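Home News Courts Security Regions Archive Search

Filed under: Security / Extremism / Public order

Prornitier extends ban on Ranuneo to its publishing arm

Oct 17, 2018

The interior department of Prornitier has extended its ban on the nationalist association Ranuneo to a publishing and mail-order business in Prodach, after searches of nine addresses on the same morning. The order took effect when it was served at the business's registered office. No arrests were made, and the department said none had been planned.

The original ban dates from May. It dissolved the association, closed its meeting rooms and made it an offence to display its emblem in public or to raise money in its name. It didn't name the publishing business, which was entered in the company register as a separate legal person and filed its own accounts. Under the province's associations law, a body of that kind is covered by a ban only if it is listed in the order, or if a later order finds that it forms part of the same structure. The new order makes that finding.

According to the written reasons, the business shared a bank signatory with the association for most of its existence, printed the association's membership forms at no charge and paid the rent on a storage unit where banners and leaflets were kept. The department also relies on an internal rule book, recovered in the first round of searches, under which part of the profit from book and clothing sales went to a fund for members' legal costs. The reasons run to 20 pages, most of them concerned with payments between the two bodies.

Searches on the second order were carried out by the provincial police with support from the tax inspectorate. The warrants covered business records, data carriers, stock bearing the emblem and cash above the ordinary needs of a household. Officers took away computers, mobile phones, ledgers and boxed printed matter. In one flat they also found a gas pistol and a quantity of fireworks for which no permit was shown. Those items are being dealt with under a separate file and played no part in the decision to extend the ban. 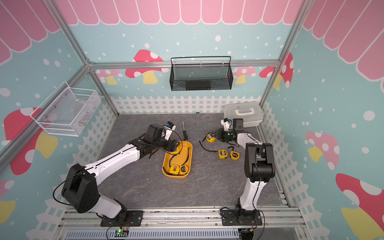
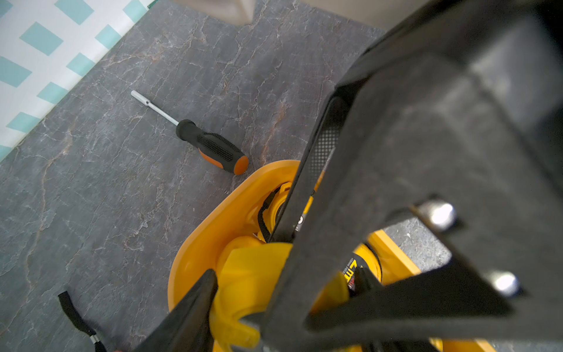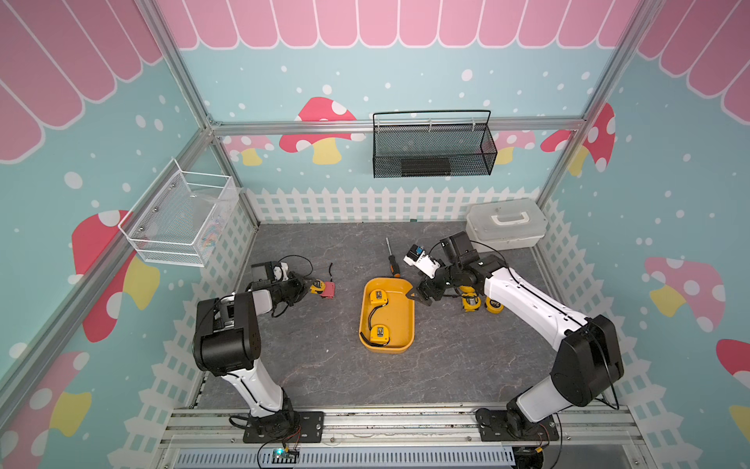
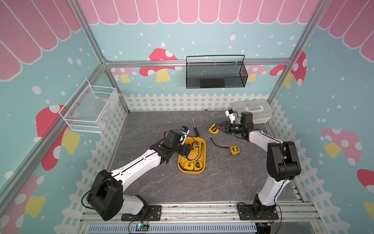

A haulage company, Raudsepp, was also visited. It is treated as a third party and isn't accused of any offence. The company carried parcels for the publishing business under an ordinary contract, and the warrant required it to hand over consignment notes and delivery addresses. Raudsepp said in a short statement that it had complied on the spot, had ended the contract, and had no knowledge of what the parcels contained beyond the customs category written on the labels.

The consignment notes matter because of a point left open in May. The department had argued then that the association supplied material to groups outside the province, but the administrative court, dealing with an early request for a stay, described the evidence on this as thin. It let the ban stand on other grounds. If the notes show regular deliveries to the same recipients after the ban, they could support a charge of continuing a dissolved association, which carries a prison term of up to four years for organisers. Ordinary members face a fine or a shorter term.

Assets of the publishing business are frozen from the date of service. They will pass to the province if the order becomes final. Creditors who supplied goods or services in good faith can register a claim with the department, and wages already earned by staff are to be paid out of the frozen account on application. Customers who have paid for goods that weren't sent are treated as ordinary creditors. Possession of books bought from the business isn't an offence in itself, although several clothing items carry the banned emblem and may not be worn in public.

Lawyers for the business said they would ask the court to restore its trading rights while the case is heard. Their argument is that a publisher can't be banned as a limb of an association without a separate examination of press freedom, and that the order gives this question too little space. They also dispute the rule book, which they describe as an unadopted draft. The department's position is that the order is aimed at the financing function and that individual titles remain lawful unless a court has ruled otherwise - a distinction the court will have to test, as the stock was seized as a whole.

An application for a stay has to be lodged within four weeks of service. The court normally decides such requests on the papers. A full hearing would follow later and would probably be joined with the association's own appeal against the May order, which is still pending and has no listed date.

Police in Prodach said there had been a small gathering outside the registered office during the search - about a dozen people by their estimate - which broke up without incident. Restrictions on assemblies near the office have not been requested. The town administration has asked for the sign above the shop window to be taken down, as it includes part of the emblem, and the landlord has been given notice to that effect.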